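Print this page | E-mail this page

Grisavum Facilities – Workroom and Storage Inspection, Holovko Building
Checklist with inspector's comments, June round
Inspector: Romain Caron
Reviewed by: Mwanahawa Mrema

1. Exit routes
Corridor clear width 900 mm at narrowest point. PASS
Comment: Measured at the coat hooks. Coats reduce the width when the hooks are full. Move hooks to the stairwell side.

2. Exit signs and emergency lighting
Signs lit. PASS
Battery test. FAIL
Comment: Fitting over the rear door went out before the end of the test. Replace battery pack and retest. Fitting is an Iltach unit, old pattern – check that the new pack has the same connector before ordering.

3. Fire extinguishers
Gauge in green, pin and seal present. PASS
Comment: Unit by the loading door is hung too high for shorter staff. Lower the bracket.

4. Fire doors
Self-closing from any position. FAIL
Comment: Door to Storage B stops short of the latch. Closer adjusted on site, no improvement. Intumescent strip painted over along the top edge. Gap at threshold 4 mm, accepted.

5. Shelving and racking
Load labels posted. FAIL
Comment: Labels missing on two bays in Storage B. The remaining bays are marked 215 kg per shelf. Until labels are replaced, load the unmarked bays with empty cartons only.
Anchors tight. PASS

6. Electrical
Panel access clear. PASS
Cords free of cuts and tape repairs. FAIL
Comment: One extension cord in the packing area has a taped jacket. Removed from use and tagged. Outlet covers complete.

7. Floors
Carpet edges flat, no open seams. PASS
Comment: Vinyl at the sink is lifting. Skultulel to quote for the repair with the stairwell nosings.

8. Hot water
Temperature at kitchen tap 40 °C after mixing valve. PASS
Comment: Valve service tag is unreadable. Date of last service to be taken from the plant log.

9. First aid
Kit sealed and stocked. FAIL
Comment: Eyewash bottles past date. Reorder – same size, so the wall holder can stay.

10. Workroom lighting and tables
Table tops sound, no splinters. PASS
Light level suitable for close work. REVIEW
Comment: Take readings at table height with the blinds closed. Previous readings were taken at the door and are of no use.

Items marked FAIL go to Mrema for sign-off after repair. Items 2 and 4 have priority.

This site uses cookies to remember your settings. Accept | Manage cookies
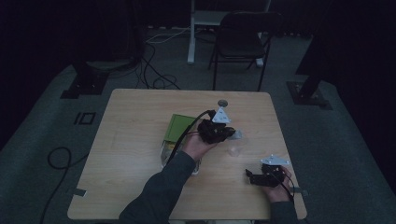
Item 10: workroom table, dim light, grey carpet.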